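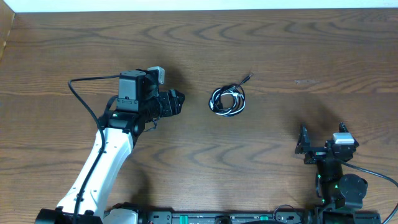
Does furniture polish feed the wood?

Wood in a piece of furniture is dead material and takes in no food, and on most finished pieces the polish never reaches the wood at all.

Furniture polish is a liquid, paste, cream or spray put on finished wooden furniture to change its shine, pick up dust or cover light wear. The name covers products with little in common. Some are mostly wax, some mostly petroleum oil, some mostly water with a little silicone mixed in. Makers credit them with nourishing, reviving, sealing and protecting, and the first two of those claims have no clear meaning when applied to a board.

Types

Paste wax is the oldest kind still widely sold. It is made from beeswax, carnauba wax, paraffin or a blend, softened with a solvent so that it can be spread with a cloth. Once the solvent has evaporated, the remaining film is buffed. The film is very thin. It gives some slip, so objects slide where they might have scratched, and it does little against heat or standing water.

Oil polishes are usually light mineral oil with color and perfume added. Many sold as "lemon oil" contain little or nothing pressed from a lemon. The oil stays wet on the surface for a time, and this is the source of both the shine and the smears. Dust sticks to it. Owners then wipe the dust off and put on more oil, and the habit gets described as care.

Emulsion polishes mix oil or wax with water. The water helps lift sticky dirt that oil alone would leave behind, so they clean better than straight oils. A barely damp cloth does much of the same work.

Spray polishes often contain silicone oil. It is easy to apply and gives an even gloss. Restorers complain that it gets into cracks in the finish and causes small round craters, called fisheyes, when the piece is later coated again. The complaint is well founded, although it matters only to people who will one day refinish the piece, and most owners never do. 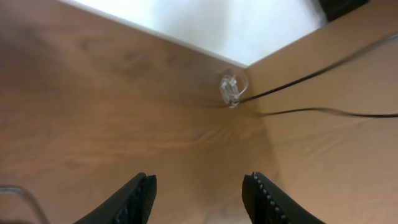 The "feeding" claim

The idea that wood must be fed is repeated on labels, in household columns and by a fair number of antique dealers. It seems to rest on two observations. A dull surface looks darker and richer when oil is rubbed on it, and old furniture in heated rooms sometimes cracks. Neither supports the conclusion. Oil fills tiny scratches that scatter light, so the color beneath shows more clearly until the oil is gone. Cracks come mainly from changes in moisture. Wood swells as it takes up water from damp air and shrinks as it gives it off, and a board held tightly across its width may split as it shrinks. A coat of polish on one face has almost no effect on this. Steady humidity in the room does.

Surachet Boonyarit, whose shop manual was long used by repair trainees in Promberg, calls feeding "a sales word that has been mistaken for chemistry." His own advice has been questioned in turn. He recommends waxing twice a year and gives no grounds for the number, and later editions keep it without comment.

Bare wood and wood finished only with oil are a partial exception. Oil does soak into these, and a drying oil such as linseed or tung will harden there and become part of the finish. Mineral oil does not harden and slowly moves away or wears off. Calling either process nourishment confuses it with something that happens to skin, where the word is doubtful enough.

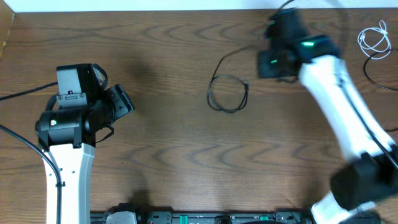
Makers also say that polish brings out the grain. The claim is partly true and mostly badly worded. Any clear liquid that wets the surface cuts down scattered light and deepens contrast, and water on a dull finish will do the same until it dries. The pattern itself was settled by how the tree grew and how the surface was cut. Curved, arch-like bands such as those in the tabletop shown, with darker brown streaks alternating with lighter tan, are the kind of pattern usually linked with flat-sawn boards, where the saw meets the growth rings at a shallow angle. No polish puts them there, and none can draw out a pattern that is absent. A printed surface can copy the look closely, and on a printed surface polish has only the top coat to work on.

Testing and evidence

Independent testing is thin. Most published comparisons count shine as success and measure it within minutes of application, when nearly anything will pass. Few return to the surface weeks later, and fewer include an untreated panel that was simply dusted.

One small trial that did so was run by Rosalind Schumacher and Rekha Ramasamy, who divided 40 varnished panels among wax, oil, silicone spray and a dry cloth. The panels were kept indoors for 12 months. The waxed panels showed fewer fine scratches at the end. The oiled ones held the most dust. Between the sprayed panels and those wiped with a dry cloth, the authors found no difference they were willing to defend. The trial used one varnish and one species of wood, and it has been quoted well beyond what it can bear — sometimes as proof that all polish is useless, a thing its authors did not say.

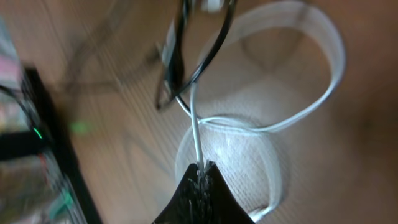
Makers have answered with studies of their own. Dotetell, a spray brand, has long printed the phrase "tested to protect" on its cans without stating what was tested, or against what. Somkiat Sangkhawat asked the firm for its method while preparing a buyers' guide and received a leaflet on how to shake the can. The phrase remained in use.

Buildup

Buildup is a cloudy or sticky layer blamed on too much polish. Wax alone is an unlikely cause, because the solvent in each new coat softens the old one and buffing takes much of it away. Oil mixed with dust and skin grease is a better suspect. Where wax and silicone have been used in turn, streaks are common, and labels warning against mixing brands are on firmer ground here than usual.

Mineral spirits will remove most wax and oil from a sound finish. It should be tried first on a hidden spot, kept away from flame and used with the windows open. Rags wet with drying oils such as linseed can heat up and catch fire on their own, and should be laid flat outdoors to dry before they are thrown out.

Historical claims

Popular histories often trace furniture polish to a recipe of 1522 said to have come from a Pistmont workshop. Siwan Parri, who looked for the source, found only later writers citing one another. Beeswax was certainly rubbed on wood long before anyone sold it in a tin, and the recipe adds nothing to that knowledge even if it is genuine.

See also: French polish; Linseed oil; Shellac; Varnish; Wood finishing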